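Speaker notes: Can a machine do the chores yet?
Kenna Skinner, Talldale repair evening, Wed 13 November

Opening

Say hello, thank Attila Boros for the room. Ask who has a robot vacuum at home. Ask who still owns a broom. Leave a pause for hands.

The short answer to the title is "some of them, slowly." Give it now so people don't wait for it. Talk runs 30 minutes, questions after.

What is already easy

Floors, lawns, pallets, the same box moved to the same shelf. These jobs share one thing — the machine rarely has to feel what it is doing. Mention the Famen warehouse, then move on. Most of this room has heard me on Famen before.

What is still hard

Folding a fitted sheet. Emptying a dishwasher somebody else loaded. On the shop floor, taking apart anything that was put together by hand.

Next two slides: a desktop computer with the side open and the hard drive as the part of interest. Give people time to look before talking. 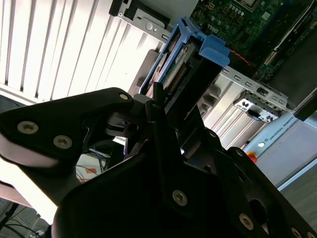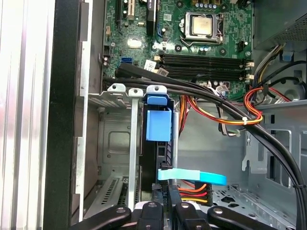

Why a drive is a fair test

Anyone at our bench can pull a drive on their first evening. You squeeze the plastic, it gives, you wiggle it out and keep your other hand on the wires. A machine needs to know where to squeeze and how hard, and when to stop pulling. Cables are the worst of it. They bend, they hide things, and they never lie the same way in two computers.

Read the line from Yakubu Okafor's email: "I would trust it with the screws before I trusted it with the cables."

Numbers from our own bench

In July we stripped 109 desktops by hand. Of those, 89 came apart the usual way. The rest had a stuck latch, a missing screw or a repair by a previous owner. Ask the room which pile they would give to a machine.

What I would buy today

For the house, a vacuum. For the shop, a powered screwdriver on a good stand. Check back with me in a couple of years on the rest.

Questions

Hajnalka Hajdu has the microphone. If somebody asks about jobs, take it seriously and don't rush. If it goes quiet, ask Norbert Medve about the Gostidura sorting line.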